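About us

Rollgate is a small school of pottery and tableware in Trandville, set up by a handful of potters who wanted somewhere to teach that didn't feel like a classroom. We've got the ground floor and half the cellar of an old seed merchant's on the corner of Juška Street, and if you've ever walked past at eight in the evening and wondered why all the lights were on, well, that was us, and you should have come in!

We teach people to make things they'll eat and drink from. Mugs, bowls, jugs, butter dishes, the odd teapot for the brave. There are plenty of good places to learn sculpture, and we'll happily point you to them, but our hearts are in the kitchen cupboard. A cup is a wonderful thing to learn on. It has to stand up, hold what you pour into it, feel right on the lip and not burn your fingers, and you'll know by breakfast the next day whether you got it right.

The beginners' course runs for 10 weeks and starts in January, April and September. We keep each group to the number of wheels we have, so you never have to share or wait your turn. The first two weeks are all about centring, and yes, it can be maddening. Then one evening your hands get it – and the whole room hears about it. By week six most people are pulling handles, and the last fortnight is given over to glazing and a supper where we all eat off what we made. 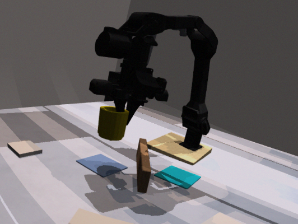 Glazes are where we get a bit carried away. We mix all our own, and the test tiles now fill one entire wall of the cellar stairs. There were 451 of them when we last did a proper stocktake, each with its recipe scratched on the back. Students can use anything from the studio range, and once you've done the beginners' course you can book a bench in the glaze room and try your own. The Pakness blue, a soft milky colour that breaks to brown on the rims, came from a student who misread the scales. We've been using it ever since.

We fire to stoneware in two electric kilns, and twice a year we load up the vans and take everything out to the wood kiln at Pakness. It's a long weekend of stoking, soup and very little sleep. Over 200 pots go in each time, and opening the door afterwards still makes grown adults squeal. Anyone who has finished a course can put work in, and you don't have to stay the night, although you'll be missing the best bit.

We also run Saturday mornings for children from seven up, a daytime group for people who'd like to go at a gentler pace, and open studio hours for former students. The daytime group has step-free access from the yard and two wheels you can use standing or from a wheelchair. Clay, tools and firing are included in every course fee. Bring an apron, a towel and short fingernails.

We sell a little too. Seconds and studio pieces go on the shelves by the front door, and the money goes back into clay, which we get through at an alarming rate.

If you'd like to look round before you book, please do. The kettle is always on, and you can choose your mug.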